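Software notes from the Henley group
March 31, 2025

Since January our small team has been rewriting the part of the software that decides how the arm approaches an object. The old planner was called Zidby and it served us well for a long time, but it had grown into one very big program and each change in it could break something far away. The new one is called Daltilis. Dardo Pereyra wrote the first version, and I have joined him for the testing.

The main difference is in how the hand is treated. Zidby considered the whole hand as one closed box with a safety margin on every side. This is simple and fast to compute, but the box is much larger than the hand, and many good approaches were refused. Daltilis keeps a separate shape for each finger segment and for the wrist. It also has a soft shape for the sleeve, which can fold and move a little when the arm turns, so its limits are never exact. 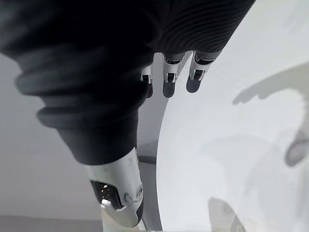 Large smooth surfaces are still the most difficult case for us. When a surface is white and has no texture, the depth estimate has few points to hold on to, and the planner receives a surface with holes in it. Shadows of the hand make a second problem. In the first weeks the perception module would sometimes take a shadow edge for a real edge and plan a path around it. We now compare each edge with the known position of the fingers before it enters the map, and an edge that moves together with the hand is removed.

To check this change we replayed our recorded log, 1853 approaches in total. I will not give a final rate of success yet, as we have not finished reviewing the results by hand. I can say that the refused plans are fewer, and that most of those which remain come from the depth holes I described.

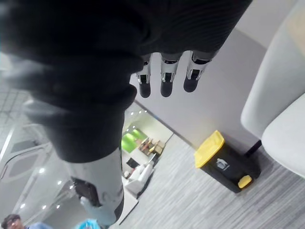 The second piece of work concerns the room map. The wrist camera sees the room at every possible angle, and a tilted view used to confuse the module that finds the floor. It assumed that the floor was in the lower part of the view. Dardo replaced this rule with the arm's own joint readings, so the direction of gravity is known before any picture is processed. The code is shorter than before by roughly 1000 lines, and it was a pleasure to delete them.

For those who want to try it, the new planner is in the Mansilla branch. Please set the replan limit to 20 in your settings file, as the old value is too low and the planner will give up early. The log viewer also has a new panel, where you can step through the last 3 plans and see which shape caused a refusal. If a refusal looks wrong to you, please save the plan and send it to Dardo or to me with the software version.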